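The Coat I Couldn't Throw Out

My mother-in-law's winter coat lived in our hall closet for four years before I did anything about it. It was a camel wool thing with a torn lining and one pocket that let your keys straight through to the hem, and every January I'd pull it out, put it on, lose my keys, and hang it back up again. I never met a garment I felt so guilty about.

So when I heard that there was a mending night in Lorkport, in the old Catterall building down by the water, I put the coat over my arm and drove out there after supper. I figured I'd hand it to somebody clever, drink a coffee and be home by nine. I got home closer to midnight with the coat still in pieces, and I've been going back ever since.

The first person I talked to was Glenys Clegg, who looked inside the coat, stuck her whole arm down the bad pocket and waved at me from the other end. "Well, you can do this," she said. I told her I couldn't. I told her I'd gotten a C in home economics for a drawstring bag that didn't close. She gave me a seam ripper anyway and pulled out a chair.

I want to stick up for the seam ripper here, because I'd always thought of it as a tool for people who'd messed up. Taking out that lining was the most relaxing hour I'd had in months! You learn the whole coat that way. You find out that the shoulder has a little pad of felt in it, and that whoever sewed the left sleeve was neater than whoever sewed the right one (or it was the same person before and after lunch, which is my theory).

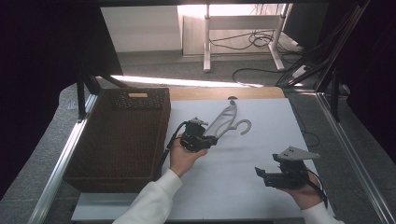
Glenys learned to sew at Ovorell, a shirt factory that used to employ half the women on her street. She did collars. Just collars, all day, for years, and she says she could still turn one with her eyes shut. I asked if she'd hated it and she thought it over for a good long while. "I hated the noise," she said. "I liked the collars." The money was by the piece, so the girls got fast, and then they'd go home and be slow and fussy with their own dresses. She still has one of those dresses, green with a square neck, and she's let it out and taken it in so many times that she says the seams have a better memory than she does.

Jouko Lappalainen sat at the next table darning socks. He's a retired ferry engineer, a big quiet man, and he darns on a wooden mushroom that belonged to his aunt. I'd honestly believed darning had gone out with coal scuttles. He showed me how you run the yarn up and down past the edges of the hole, well past, into the good part of the sock, and then weave back across, over and under. If you pull it tight you get a lump, and you'll feel that lump with every step you take. His first ones were terrible, he told me. He wore them anyway, at sea, where people had other things to look at.

I went home and tried it on my husband's hiking socks. Lump. I tried again with a thinner yarn and got a smaller lump. The third one I'm proud of, and I made him take off his boot at a friend's house to show people, and I'm not sorry.

The thing that surprised me was how much of mending is shopping, or anyway hunting. You can't just get any old lining. Mine needed to be slippery enough to slide over a sweater but not so thin that it would go at the armholes, which is where they always go. Yvonne Bloxham, who has opinions about fabric the way other people have opinions about barbecue, sent me to Trivari, a store I'd driven past a hundred times and taken for a bath showroom. It has buttons to the ceiling. It has a wall of zippers. I went in for two yards of brown lining and came out with two yards of copper lining, with a stripe, and a bag of buttons for no coat I own.

Copper stripe, inside my mother-in-law's sensible camel coat! I panicked a bit in the car. Then I remembered that she'd once worn red shoes to a funeral because the man had liked them, and I stopped worrying.
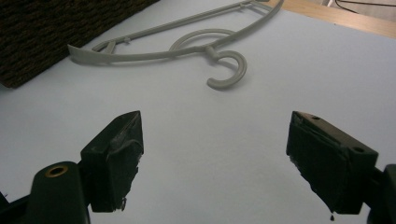
Word count: 1,598 with sidebars

Putting a lining in is a lot harder than taking one out. I cut my new pieces from the old ones, which I'd ironed flat, and I was very pleased with myself until Charito Magbanua asked where I'd put the pleat. What pleat? The one down the middle of the back, she said, so that you can reach for things without ripping it. I'd ironed it right out of existence. Luckily I'd bought extra, because I always buy extra, because I know myself.

Charito does alterations for a living and comes to mending night to work on her own clothes, which she says never get done otherwise. She had 43 garments waiting in her spare room when we met. She'd written them all down in a notebook, and she was crossing them off in the order they annoyed her. A zipper on a good skirt had been at the top for ages. She hates zippers. It cheered me up no end to hear that from a professional.

She also taught me the stitch I now use for everything, the one where you slip the needle along inside the fold and take just a crumb of the other side. Done right, you can't see it. Done my way, you can see it a little, in the evening, if you go looking. I hemmed the whole coat with it over three nights and my thumb was sore for a week.

I should say that I don't think everybody has to do this. Lionel Dawber, who came along once with a ripped tent and hated every minute, told me he'd happily pay 200 dollars never to thread a needle again, and fair enough. He paid Glenys in plums to finish the tent and she was thrilled. There are people for whom a button is a button and it can stay off.

But I've noticed I buy clothes differently now. I turn them inside out in the store, right there by the rack, and look at how wide the seams are and whether there's any hem to let down. I've put back a very pretty jacket because there was nothing in there to work with. My daughter pretends she isn't with me.

The coat's finished, mostly. The left cuff hangs a touch lower than the right and I've decided to leave it until spring. I wore it to mending night last week, keys in the pocket, and Glenys made me take it off so she could see the inside. She ran her thumb down the pleat, all the way to the bottom, and then asked what I was bringing next. I've got a bathrobe of my father's with the elbows gone. I think it wants patches, and Yvonne thinks it wants new sleeves, and we're going to Trivari to argue about it.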